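Sorting out grasp order for clear bottles
Posted in June, filed under planning

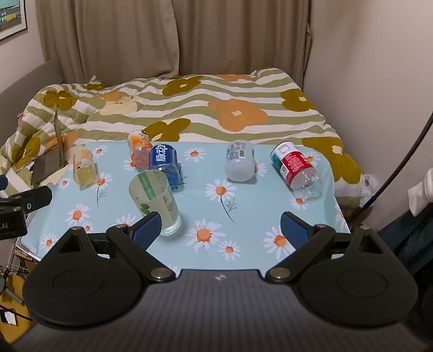
Why the tall cup goes first

I spent most of this week on the part of our planner that decides which object to pick next. The old version sorted candidates by distance to the fingertips and took the nearest one. With bottles lying on their sides, that gave us a lot of plans where the fingers swept through a neighbor on the way in.

The new version scores each candidate on clearance first and distance second. On a layout like this one, the cup is nearest and has the blue 脉动 bottle directly behind it, so I cap how far the fingers can reach past the cup. Naomi Lukumay suggested making the cap depend on finger opening, and that worked better than my fixed number.

Depth is still the weak spot

Clear plastic gives us holes in the depth map. Labels come through fine, so the perception node now fits the bottle axis from the label and extends it to both ends. I tested it on 276 saved layouts. It put the axis more than 5 degrees off in 18 of them, mostly where the label was hidden by another bottle. The patterned tablecloth also threw the segmentation off until Valter Mota retrained it with printed fabrics mixed in.

What changed in the code

The scoring function moved out of the main loop and into its own file, so you can run it on a saved layout without starting the controller. Replay logs are now written in the Skilareo format. If you have old logs, run the converter once before loading them.

Next is the case where two bottles touch. The planner still treats them as one object and gives up.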